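Running the front desk at Gundstead

The first thing Violeta Alarcón did when she took over the Gundstead was get rid of the front desk hours. The small hotel had been closing its desk at nine every night, and guests who came in later found an envelope with their name on it taped to the inside of the door.

"People had driven all day and they got an envelope," she says. "Sometimes it was the wrong envelope."

Alarcón bought the business two years ago from Algirdas Urbonaitė, who had owned it for most of his working life and still lives across the street. He comes over most mornings for coffee. The two of them agreed to sit down in the breakfast room on 20th February, in the slow part of the winter, and talk about what it takes to keep a hotel of 56 rooms open in a town that most drivers pass without stopping.

Urbonaitė is not sentimental about the place. He put in the envelope system himself, after his night clerk retired and he could not find another one. "I had an ad up for months," he says. "I got one call, and the man wanted to know if he could bring his drum set. I said no, and then later I thought maybe I should have said yes."

Alarcón found her night clerk by asking at the bakery, where people were already used to odd hours. The woman she hired had been starting work at three in the morning and was glad to be finishing at seven. She has now trained a second person, who covers the weekends and the holidays.

The cost was hard to justify on paper. Alarcón kept a notebook for the first year and wrote down every guest who checked in after nine. There were 786 of them.

"I don't know how many would have come anyway," she says. "But I know what they said at breakfast. They said somebody was there."

Most of the late arrivals are truck drivers, nurses on short contracts, and families on the way to somewhere else. In April the cyclists start coming through, and they need a place to hose down their bikes. Alarcón put a tap and a drain behind the kitchen for them. Urbonaitė says he was asked for that tap every spring and never got to it.

He did get to other things. He replaced the boiler twice. He fought with the county over the sign by the road, which was a foot too tall, and in the end he cut the foot off with a saw. He also set the rule that staff never ask a guest how long the drive was. "They're tired of the drive," he says. "Ask them if they ate."

Alarcón has kept that rule. Her own rules are mostly about the telephone. It gets answered before the fourth ring, and whoever answers gives a first name. If a guest calls with a problem, the person who took the call walks up to the room, even when there is nothing to be done until morning.

"We had the heat go out on the top floor," she says. "I couldn't fix it. I went up with blankets and stood in the hall and talked to everyone. Three of those people have come back."

She changed the booking system in her first summer and regrets how she did it. The old one was a paper ledger, and she moved everything to a program called Talow over one weekend, with the hotel full. Room 14 was sold to two different couples. One couple got her own bedroom, and she slept in the office.

"I should have run both for a month," she says. "Algirdas told me that and I didn't listen."

"I told her twice," Urbonaitė says.

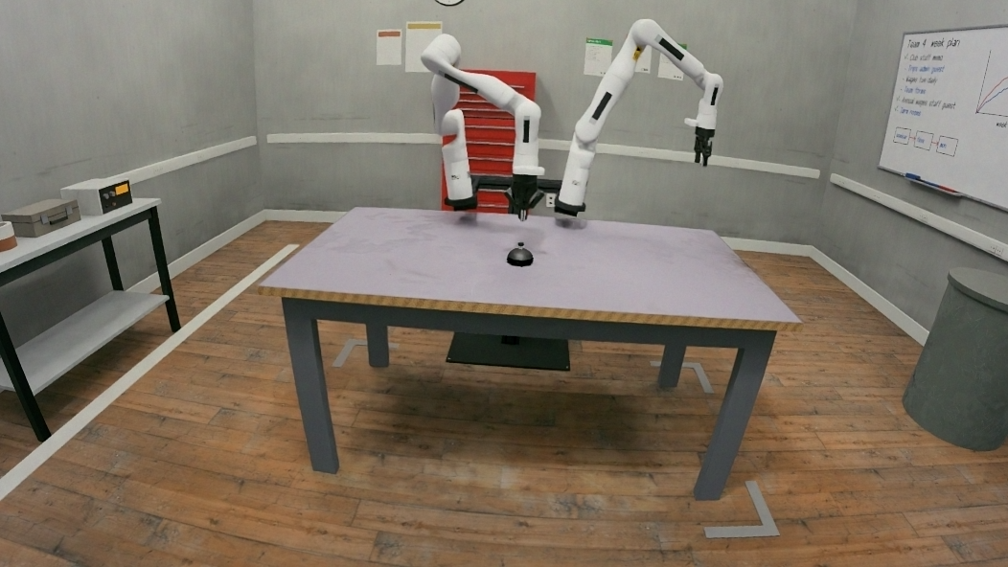 The other thing they disagreed on was how a guest should get someone's attention. Urbonaitė always wanted a bell on the counter. Alarcón thought a bell made people feel they were being rude, and she took it away in her first week. Then she watched guests stand at the counter and cough, or pick up a brochure and put it down hard. One man went back out and came in again so the door would make a noise.

"So I put it back," she says. "People like to have something to press. They'd rather ring than call out to a stranger."

She did move it. It used to be next to the register, where children could not reach it, and now it is at the low end of the counter, where they can. The clerks complained for a while and then stopped.

Prices have gone up once under Alarcón. The weekly rate is now $560, and that includes breakfast and laundry. The nurses take most of those rooms. The linens go out to Warraich, a family laundry in the next town, which picks up before six and has never lost a sheet, as far as either of them can remember.

Breakfast is the part of the business that loses money. Alarcón looked at switching to packaged muffins and a coffee machine, and a sales rep from Sarkulis came by with samples. She tried them for four days. The cook ate one and didn't say anything, and Alarcón canceled the order.

"Eggs cost what they cost," she says. "I'd sooner put off the carpet."

The carpet on the second floor has been put off for two winters now. Urbonaitė says it was due when he sold the place and that he took it into account in the price. Alarcón says he did not take enough into account. They have had this conversation before, and neither of them seems to mind having it again.

Asked whether he misses running the hotel, Urbonaitė thinks for a while and says he misses the mornings, before anyone was up, when he would do the accounts with the radio on low. He does not miss the phone. Alarcón gets up to answer it while he is talking, and gets there on the third ring.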